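ok so the parking thread I keep promising. typing this on my lunch so bear with me

1/ The Trullden lot is full by 7:40 now. Used to be you could roll in at 8:15 and still get a spot by the bike racks. Not anymore

2/ Pulled the old numbers last night. Lot was striped in 2016 for 95 cars. Still 95 spaces. Has anyone noticed we are hiring like crazy

3/ Building headcount as of September is 966. Yes I know, three shifts, yes I know people carpool, yes the 6 bus exists. It still doesn't work

4/ About that 6 bus. Last one leaves the Tretton stop at 9:50pm. Second shift gets out at 10. Whoever drew up that schedule has never worked second shift

5/ Henrike Baumgart asked the transit office about moving it twenty minutes later. They said send it in writing. She sent it in writing. They said thank you for your interest in public transit

6/ Meanwhile people are parking on the Fuchs side of the road and getting towed. Two from our floor last month. It's $180 to get the car back and they only take cash??

7/ Please don't park at Fuchs. They've been nice about it for years and now they're not and I don't blame them

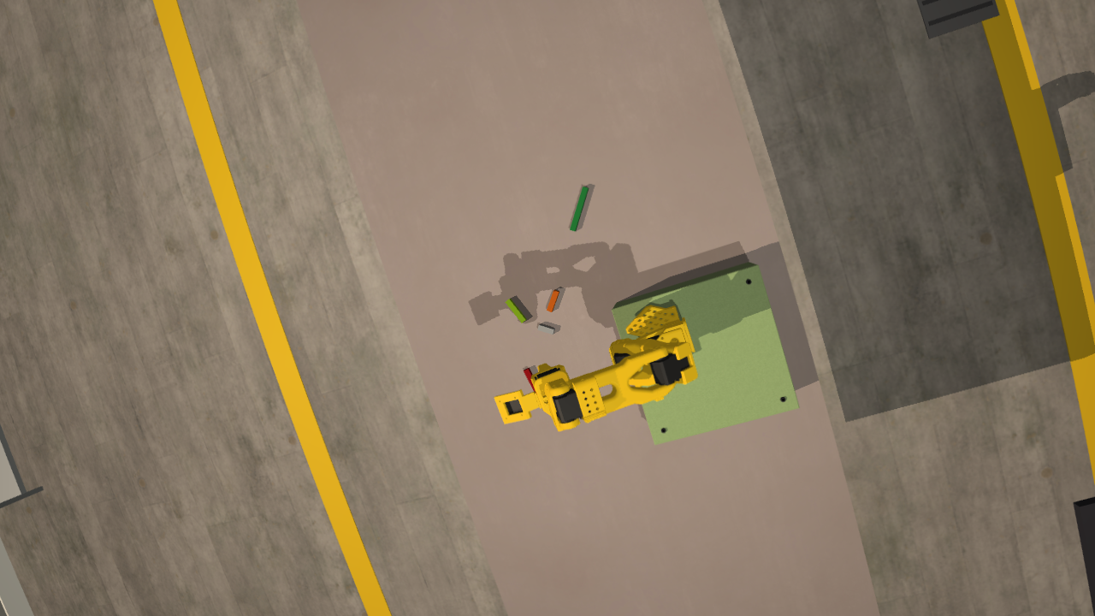 Nundetti Line Engineering Social Club

8/ Carpool sheet is back up, pinned by the second floor microwave. Name, shift, neighborhood, whether you can drive or only ride. Write so a person can read it please

9/ If you signed the old sheet in spring, sign again. Old one got coffee on it and half the phone numbers are gone

10/ So far the north side is good, plenty of drivers. East side has riders and not one driver. If you live out past the water tower and have a car with a working back seat, message me

11/ Gas money. We said $3 a ride last year and people were fine with it. Somebody wants 5 now. I'm leaving that between you and your driver, I am not running a bank

12/ Bike people: the rack by the side door is bolted down again. The cover still leaks on the left end so bring a bag for your seat

13/ Bláthnaid Tully bikes in all winter and says the river path is plowed before the road is. Didn't believe her. Went and looked in the snow last year, she's right

14/ She's also got a spare set of lights and a pump to lend out. Ask her at lunch not during the morning meeting, she asked me to say that

15/ For everyone who messaged about reserved spots for people with kids to pick up: I brought it up. Answer was "we're looking at it". Will ask agian next month

16/ And to the gray pickup across two spaces every single morning. Friend. Come on

17/ Someone asked about the gravel patch behind the loading dock. No. Trucks turn around there. I measured it with my feet and you'd get maybe four cars in and then no trucks

18/ Bus letter is on the same clipboard as the carpool sheet if you want to sign it. Needs your stop and what time you get off shift, otherwise they'll toss it

19/ lunch over, will anwser replies tonight after the dishes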